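3. Setting and Materials

3.1 The table

The Voto arrangements were recorded in two rooms, one at Katona and one at Pandska. Both are ordinary work rooms, and neither was fitted out as a kitchen. A single table was kept in the same place throughout each session. The mat, the white bowl and the desk lamp belong to the fixed furniture of the Pandska table, and the remaining items were changed from one arrangement to the next (Figure 2).

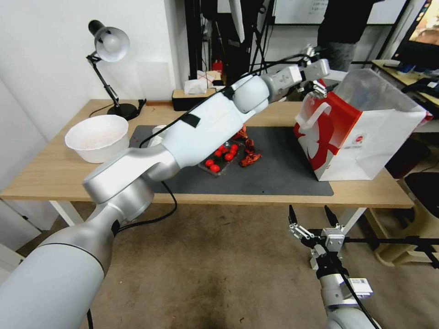
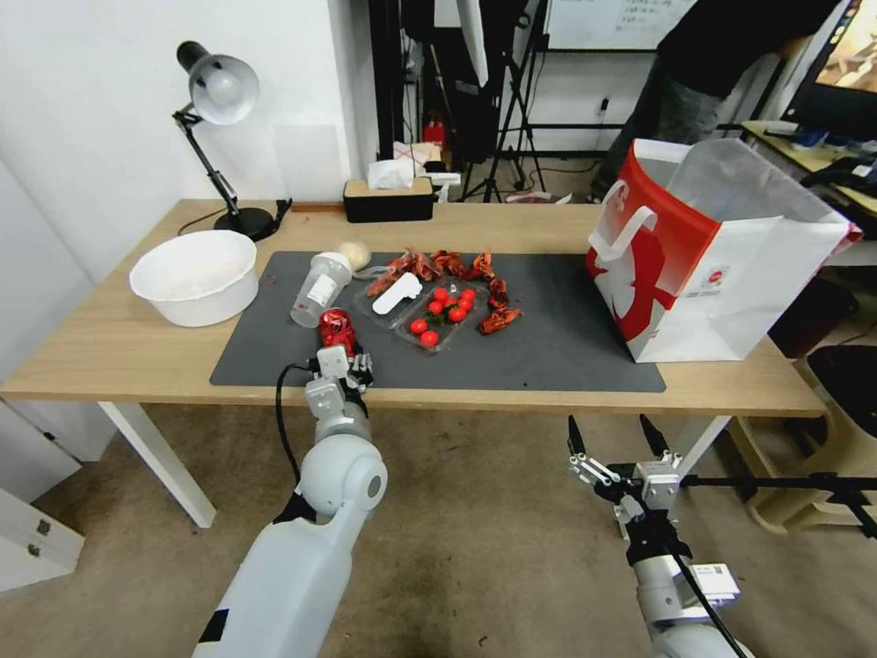
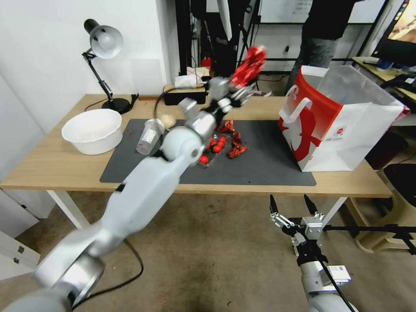 Figure 2. The Pandska table with its dark gray mat, the clear plastic tray of cherry tomatoes, the white bowl and the desk lamp. The paper shopping bag appears in all three pictures.

The choice of a work table over a kitchen counter was made early and affects much of what is reported below. On a counter, food has a known direction of travel: from the bag to the board, from the board to the pan, from the pan to the plate. On a work table it has no such direction. A tray of tomatoes beside a desk lamp may be someone's lunch, a purchase waiting to be carried home, or a thing put down for a moment and forgotten. We wished to study the clearing of a table on which these readings were all open, and in which the person giving the instruction had to say which of them was meant.

A mat was used for two reasons. It gives small items a surface on which they do not slide easily, and it divides the table into a central area and a border. The division proved more useful than expected. In the written instructions collected for this study, "on the mat" and "off the mat" were used with almost no training, whereas phrases such as "in the middle" or "toward the back" were read differently by different annotators. The mat was therefore named in every instruction sheet, and its position was marked on the underside so that it could be put back after cleaning.

3.2 Items

Items were drawn from six families: fresh produce in a container, dried goods, drinks and their packaging, baked goods and items of similar size, paper goods, and utensils. The families were fixed before any item was bought. Within a family, items were chosen for the way they behave when moved and not for their place in a meal.

Fresh produce was kept in its tray whenever possible. Cherry tomatoes roll when they are loose, and an open tray that is tilted even slightly will release one or more of them onto the table. The tray thus raises a question that a sealed box does not: whether the container and its contents are to be treated as one thing. Our instruction sheets took a firm view on this. A tray with its tomatoes counts as a single item while the tomatoes are inside it, and any tomato that leaves the tray counts as an item of its own until it is returned. Tomatoes that had split were taken out between arrangements, and the tray was not topped up in the course of a session. The number of tomatoes was left free to vary, as it would in any household where people eat from the tray as they pass.

Dried chili peppers stand at the other end of the range. They do not roll, they weigh very little, and they catch on one another. A pile of them has no clear edge. When asked to "move the peppers," most annotators accepted a result in which one pepper remained behind, provided that it lay apart from the others and could be taken for a scrap. They did not extend the same tolerance to tomatoes. We return to this difference in Section 5, where it accounts for a large share of the disagreement between raters.

Dried peppers also break. Fragments and seeds gather on the mat and are easily carried from there into other containers. Seeds were brushed away at the end of a session and left alone before that. An early plan to replace the peppers with a molded substitute was dropped when the substitute was found to behave like a small block: it could be pushed in a straight line, and it did not tangle.

Cans were placed upright at the start of an arrangement. Bottles and cups were placed either upright or on their side, following the sheet. A container on its side has a front and a back in a way that an upright one has not, and the direction of its opening was found to influence where annotators expected it to be carried. A cup whose mouth points toward the bowl was often described as "about to be emptied," even where the sheet stated that it held nothing. Labels were left on all containers.

The fourth family was the hardest to name. Small round beige items were described by annotators as rolls, buns, potatoes and balls, sometimes within a single arrangement. We did not correct these names. The sheets use "the small round item" wherever a choice had to be made, and the annotators' own words were kept in a separate column.

3.3 Containers and destinations

Three kinds of destination appear in the instructions: the bowl, the bag and the border of the table. Each carries its own difficulties.

The bowl is wide and light. It was chosen so that an item could be put into it without care being taken over the angle, and so that it would shift if it were struck. It was wiped after a session but not during one, and marks left in it by earlier items were disregarded in the ratings. Annotators who were shown a marked bowl rated it as a suitable place for unwashed produce and as an unsuitable place for bread -- a distinction that none of our sheets asked them to draw.

The bag is a paper shopping bag with handles. It stands on the table and must be entered from the top. A full paper bag is stable and an empty one is not, so that the first item placed in it matters more than any later one. Heavy items were expected to go in first. In practice the sheets left the order open, and the order chosen was recorded as an outcome. Handles were left in whatever position they took when the bag was set down. Several arrangements call for the bag to be absent altogether, and in these the border of the table takes its place as the area for items that are leaving.

The border is the plain strip of tabletop around the mat. It holds the lamp and the bowl, and in some arrangements the tissue box as well. Items placed there are easily seen but quickly crowd one another. Annotators accepted an item on the border as "put away" only if it stood near something of its own kind. A utensil beside the lamp was judged to have been mislaid.

3.4 Objects that stay

Not everything on a table is to be cleared. The lamp was present from the start of the Pandska sessions and was never named as an item to be moved. Its cord was allowed to lie across the back of the tabletop, and no attempt was made to hide it or tape it down. Cords are part of most work tables, and a tidy result is commonly judged with the cord left in view. Where the tissue box was used, it was treated in the same manner, although a number of annotators asked whether a raised tissue should be pushed back into the slot. The sheets are silent on the point, and ratings were not adjusted.

We consider the objects that stay to be as informative as those that go. An instruction such as "clear the table" is almost never meant in full. It is understood to spare the lamp, the mat and often the tissues, and the person giving it would be surprised to find them gone. The boundary is less certain for the bowl, which is at once a fixture and a destination. Raters at Katona tended to accept a table on which the bowl had been left in place with items inside it; raters at Pandska more often wished the bowl to be emptied as well.

3.5 Arrangements and resetting

The final set contains 38 arrangements. An arrangement is defined by its list of items, the area in which each item stands at the start, and the posture of each item where posture applies. Exact positions were not fixed. A tray "near the center of the mat" could be placed anywhere that a reader of the sheet would recognize as such, and it was left at whatever angle resulted. Attempts to fix positions with paper marks were given up after the first trials, as the marks became items in their own right and were mentioned in the written descriptions.

Resetting the table took up to 30 minutes where several dried goods were involved, and far less where they were not. The sheets were frozen on 21/04/2024, and later changes were confined to wording. A second reading in August led to one correction, by which "wrapper" and "pepper" were entered as permitted alternatives for small crumpled red items. Readers of the sheets had used both words freely, and in a number of cases the choice could not be settled from the material available to them.

Sheets were prepared in the Kudico format, with one line for each item and a free field for remarks. The free field was used more than had been planned. Many remarks concern items that lie across or on top of other items, such as a utensil resting on a tray. The format has no entry for this relation, and it was recorded in words. When such a tray was to be moved, raters were divided on whether the utensil should travel with it. The sheets now state that an item resting on another is to be lifted off first unless the instruction names both.

3.6 Limits of the material

The items are those of a particular kind of shop and a particular kind of table. Liquids, glass and sharp tools were excluded for the safety of the rooms, and frozen goods were excluded on account of the time needed for resetting. Fresh produce is represented in large part by the tomatoes, whose skins are firm. Softer fruit would be expected to produce more damage and more caution in the instructions. The ratings of tidiness given in Section 4 should be read with these exclusions in mind, and they should not be carried over to kitchen counters, where the usual direction of travel is known in advance and where a bowl left standing is more readily understood as being in use.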